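Praktikum Handhabungstechnik, Teil 3: Zelle Kindine einrichten und pflegen
Kurzfassung, bitte VOR dem Termin lesen. Betreuung: Ilango Iyer, Vertretung Myrto Tzavaras

Lernziel: zweiarmige Zelle startklar machen, Tuch falten, Zelle wieder sauber übergeben. Gruppen wie gehabt, Beginn 8:15.

1. Arbeitsfläche
Tuch grob ablegen, Falten sind erlaubt, Korb bleibt an der Wand. Handkamera einschalten, Bild prüfen: beide Fingerspitzen müssen unten zu sehen sein, dazwischen Tisch und Tuch. Sonst Halter lösen, nachstellen, Schraube handfest (nicht mehr!!).

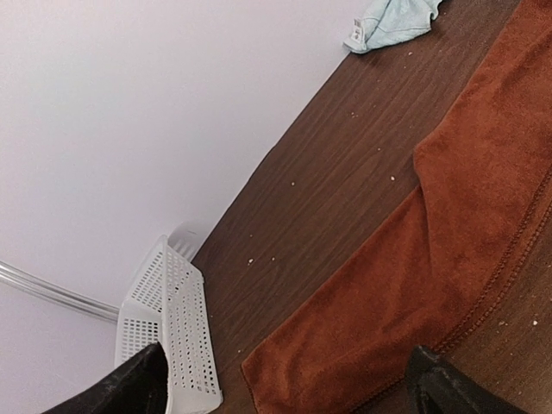
2. Finger und Backen
Öffnen, schliessen, 17 Zyklen ohne Last. Fingerflächen mit trockenem Lappen abwischen, kein Alkohol auf den Belag. Abrieb ins Heft eintragen. Greifkraft auf 35 Prozent, mehr braucht Mikrofaser nicht.

3. Zweiter Arm
Referenzfahrt, dann langsam an die Tuchecke. Bei Fehler 6 Stopp und Iyer holen, nicht selber quittieren.
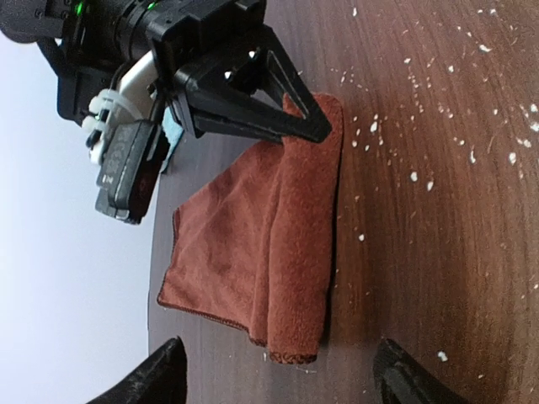
Kabelführung ist der häufigste Ausfallgrund an der Zelle. Jede Leitung von der Basis bis zum Greifer mit der Hand abfahren, Arm stromlos. Die weissen Clips und Kabelbinder am schwarzen Modul unter dem Arm einzeln auf festen Sitz prüfen, lose sofort ersetzen. Danach Tisch absaugen: solche weissen Krümel wie rechts neben dem Tuch geraten sonst in den Stoff und dann zwischen die Backen. Nur Handsauger, keine Drukluft.

4. Protokoll
Zyklenzähler ablesen, Wartung fällig ab 1.255. Fehler mit Uhrzeit notiern. Abgabe an Myrto, eine Seite reicht.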